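Playing for matchsticks in Tarnia

The pokies at the Tarnia bowls club went quiet two winters ago, when the club handed back its licence and sold the machines. What replaced them on Thursday nights is a card game called Plelta, played for matchsticks at a row of folding tables beside the bar.

Apinya Chaimongkol runs the night. She dealt blackjack in a casino for 19 years before moving to the coast, and she still squares a deck with the side of her thumb without looking at it. She learned Plelta from a neighbour and has been tinkering with the house rules ever since.

The game is closer to rummy than poker. Players build runs in front of them and can stake matchsticks on whether the next card will fit. The first to 449 points takes the round, an odd target that she says came with the game. A full hand in one suit is called an Ondov and doubles whatever is on the table.

"People come in expecting to bluff," she says. "There's a bit of that. Mostly you have to remember what's gone."

The highest score written on the board behind the bar is 531, set in March by a retired bus driver who has not come close since. He blames the new decks.

Chaimongkol is now working on a boxed version under the name Nyaga, with a printed rule sheet and a cardboard scoring track. A printer has quoted for a short run, but she hasn't signed anything. The rule sheet is the sticking point — her regulars can't agree on what happens when two players go out together.

There is no entry fee and the matchsticks go back in the jar at closing. Cards start at 7 pm, and beginners are asked to come half an hour early for a practice hand.

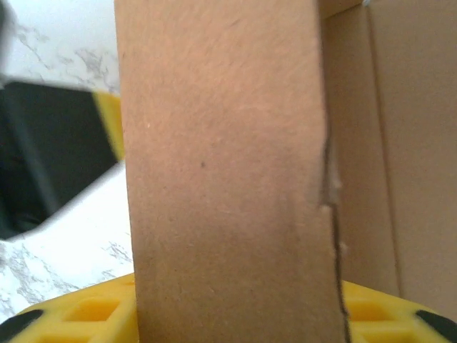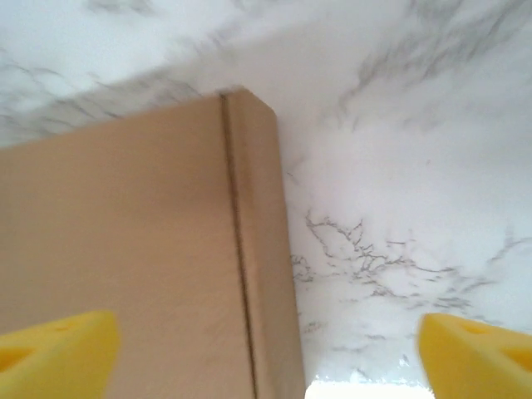
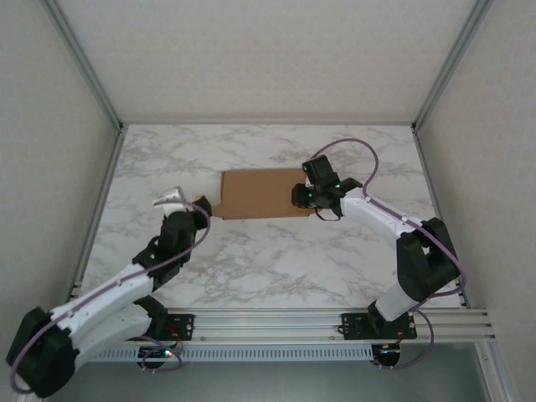
Plain brown cardboard, close up in the first two pictures and flat on a marble-patterned tabletop in the third.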